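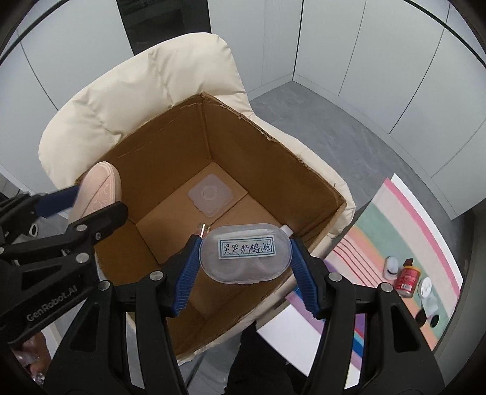
Small things are the hard part of any clear-out, and Tươi Mạc has given them more thought than anyone I know. She runs Skodo, a two-room sorting and packing service on the upper floor of the old Pelten building, and she will happily talk about lids for an hour. Her rule is that a container goes into the carton closed, with its name where a person can read it. The clear oval one with the white paper label is a good case: the writing is by hand, in dark blue, 哭哭奶酪(綠), with a blue line drawn right around it. "Look at that border!" she says. "Whoever did that took care. You don't toss a thing like that in a bag with the batteries."

I had come up expecting shelves and systems. What I got was a chair. Mạc packs from the seat of a padded armchair, cream, with a big quilted back that curls around whatever you set in it, and she swears by it. "The back holds the box for you," she says. "It can't slide off behind. And you're not bending to the floor, so you can go on all afternoon." Arnar Bech, who has worked with her since December, was against the chair at first. He wanted a proper packing bench and had priced one at 440. He has come around, mostly. "It's a very good chair," he admits. "I still want the bench."

The cartons get used again until they give out. A torn rim doesn't bother either of them, and Mạc likes the flaps off. "Flaps are forever in your way. You can cut a lid from another carton when you're done." She has a way of running her thumb along the top of a box wall while she talks, feeling for soft spots. The Cikgate job, a whole apartment of desk drawers and bathroom cabinets, filled 306 cartons, and she tells me about it the way other people tell you about a hiking trip.
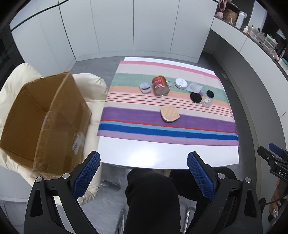

Vol. 8, p. 273

Before anything is packed it has to be laid out, and for that there is the table and the striped cloth. I loved the cloth. Pink, sage green, peach, a wide band of purple, a royal-blue stripe — it looks like a beach towel that went to college. Mạc says it earns its place. "On a white table a clear lid disappears. Put it on the stripes and the lines bend under it, and you see it." She likes to leave plenty of room between one item and the next, and she lets cans lie on their sides if that's how they come to rest.

Bech has his own way of reading a table. He goes for the odd ones first, the black discs and the little rounded cases, and leaves anything printed for later. "The can is easy, a can has a wrapper and a barcode," he says. "A black disc could be anything. A cap, a foot off a radio. So I give it a minute." Mạc goes the other way, biggest to smallest, and they have argued about this through most of the winter. Neither has given an inch, and the work gets done all the same.

I asked what happens to a lid when its bottom half can't be found. They both started talking at once. There is a drawer, it seems, known as Su, where single lids wait their turn. Mạc checks it at the end of every job. "People think it's a sad drawer. It's the best one in the place! Last month we matched a square one that had been in there since the Cikgate cartons, and Arnar went and bought cake."

"It was a small cake," Bech says.

What do they tell people who want to do this at home? Mạc is quick with that. Use a cloth with a pattern, the louder the better. Stand the box beside the table at the height of your hands. Write the label before you close the lid, and write it in your own language, in your own hand. "Then in five years you open the carton and there you are," she says, already reaching for the next one.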